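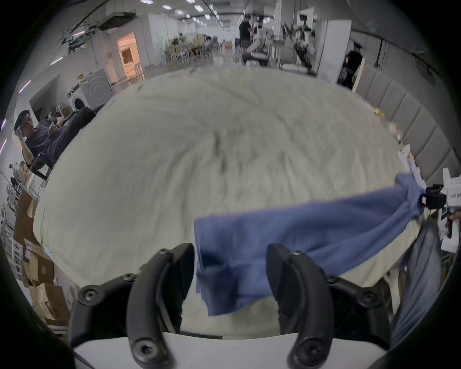 Demonstrators wanted: people who can fold a cloth and then unfold it again

Home Projects Work with us Contact
Search this site Enter keywords Go

Plundeo is hiring part-time demonstrators for the Istova household collection. You will hold a gripper in each hand and do chores with them while cameras record what you do. The recordings go to a learning system, which at present handles a bedsheet about as gracefully as a dog handles a bedsheet. We would like to improve on that, and it needs a lot of examples from people who already know what to do with laundry.

No robotics background is needed. A background in having lived somewhere is needed.

What the job is

You pick up a cloth by its corners, using the grippers, and you stretch it, fold it, spread it, bunch it, lay it down and pick it up again. Each attempt is one take. When a take is done you put everything back more or less where it was and go again. We record 200 takes per task before we move on to the next task, and the next task is usually the same cloth on a different surface.

Folding is the glamorous end. The current task list also has straightening a rumpled sheet, moving one cloth across another without dragging the bottom one along, and clearing small objects off a bed. Pillowcases are coming in the new year. Fitted sheets are under discussion, and feelings are running high.
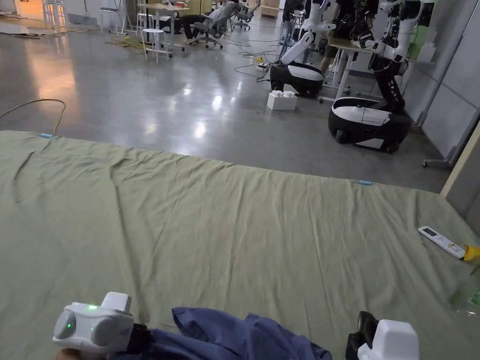

Good takes are ordinary takes. We are not looking for hotel corners, and we will gently discourage anyone who brings their own spray starch. The system has to learn what fabric does in a normal home, so leave wrinkles in the sheet if that's how it landed, and leave the clutter where the task card puts it. A remote control lying on the sheet, as in the setup here, is part of the take: work beside it, and if you knock it, carry on and mark the take as bumped. Bumped takes are useful and you get paid for them. Takes where the demonstrator stops to apologize to the remote control are less useful, though we have several.

Crumpled starts count too. If the card says "begin bunched," please bunch the cloth like you mean it. New people tend to arrange a sort of tasteful heap.

The grippers take some getting used to. You get a practice hour on your first shift and most people spend it dropping things. By the second shift your hands have worked out that they are now pliers. Left-handed people are very welcome – the existing recordings lean heavily to the right and Hamish Hoani would like this to stop.

Hours and pay

Shifts are 3 hours, mornings or afternoons, with a proper break in the middle. Pay is 159 per shift, and the practice hour is paid like any other. We have 12 places. You can do up to four shifts a week, and we won't let you do more, even if you ask nicely. Wrists get tired before people notice.

What we need from you

You should be 18 or over and comfortable standing for most of a shift, or kneeling for some tasks. Tell us if either is a problem and we'll put you on cards that suit. You should be able to follow a written card exactly, then follow it exactly again, without getting creative around take forty. Plain long sleeves or plain short sleeves are both fine. Please take off rings and bracelets before you start. Loose scarves, no.

You'll be working in one big shared room with other projects going on in it. If you need silence to concentrate, you won't like it. Headphones are allowed in one ear.

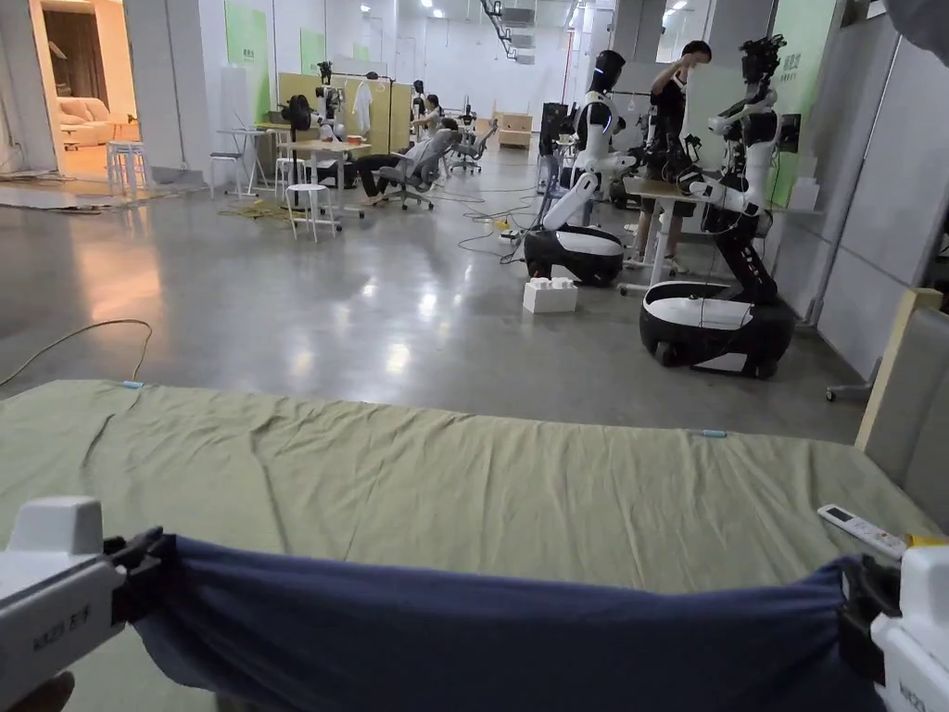
Two-hand stretch: navy cloth held at both ends, green sheet beyond.

What gets recorded

Video of the work area and the movement of the grippers. Your hands will be in some of it, and other people in the room may turn up in the background. You sign a consent form before the first take, and you can read it beforehand if you email us. Audio is switched off, so you may talk to the cloth. If you change your mind about taking part, tell Carleen Wihongi within the month and your takes come out of the set. You keep the pay.

What it won't lead to

A career in robotics, probably. Ruby-Lee Tipoki did start as a demonstrator on the Sustik towels project and now writes the task cards, so it has happened once. She says the towels were harder.

How to apply

Send a few lines to Leonie Harawira at the Plundeo front desk, with the shifts you could do and whether you are left-handed. No résumé. Do tell us about any work that kept your hands busy: hotel housekeeping, sewing, nursing, catering, small children. We will invite people in for a short tryout, which consists of folding one cloth five times and seeing how you feel about it afterward.

Parking is behind the building, entrance on the Zalewska side. The front buzzer sticks, so lean on it.

Posted December 11, 2024. Open until the places are filled.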